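The Great Bathroom Clear-Out

I put off doing our bathroom from January until June 17, 2019, and I'm only mildly ashamed of that. It's a plain white room with a sink vanity along one wall, and somehow it had swallowed every half-used bottle in Multesham. I started with the drawers, sitting on the floor (bring a cushion, you'll thank me!), and worked from the bottom up.
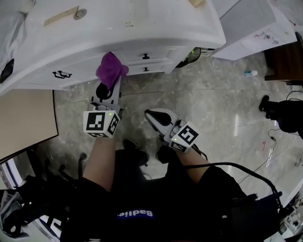

My rule is one drawer at a time, everything out, wipe, then back in. I threw away 14 dried-up samples and 2 hairbrushes I'd swear I had never seen before. The Gekus drawer dividers cost more than I wanted to pay – but I do love them, and they cut down with kitchen scissors. Black handles on white fronts show every splash of toothpaste, so go over those last with a cloth you don't mind ruining.

Fabric bits are my weakness. I've got cloths, flannels and pouches in all colours, mostly from the Brosero sale, and I kept five. Anything soft that can stand up by itself gets to live out in the open, which saves a whole drawer!
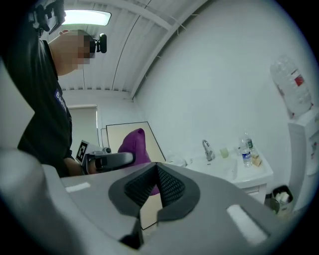

What I'd buy again

The Marar cream cleaner, easily. It smells of lemons and got the ring off the basin in one go. I've also got my eye on a roller shade for the spare room, but that can wait until I've paid for the dividers.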